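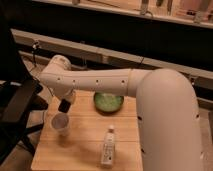 Svenja Lenz told me to skip the cafeteria at Trekden and go straight to the tableware rooms, and that if I only had an hour I should spend all of it on bowls. I had three hours, so I did both, and she was right about the cafeteria.

Trekden holds its visitor day in March, and I took the early bus out from Stastport with a bag of crackers and no real plan. You sign in, you get a sticker, and then you pretty much wander. I loved that! The first room was all shelves – 3,000 pieces, according to the sign by the door – and I went up and down the rows like a kid in a toy store.

My weakness is green. A round green bowl with a darker rim and a speckly inside is exactly the kind of thing I'd bring home and then never let anyone eat cereal out of. Somebody at the next table was very firm that a bowl should be one color all the way through. We did not become friends.

The cups surprised me more. I've always thought of a clear plastic cup as picnic stuff, but put one with a slightly frosted look on a pale wooden table and it's really pretty, especially with the light coming in from the side. Little white-capped bottles, too (I have a whole drawer of those at home, mostly for shampoo when I travel).

After lunch there was a talk by a man from Zosen about lids. It was meant to last 20 minutes and went almost 24, and I'd have stayed for more. Then the shop, where the seconds are stacked in crates by the exit. I came away with two saucers and a mug with a wobbly handle, and caught the last bus back by way of Padilla with all of it wrapped in my scarf.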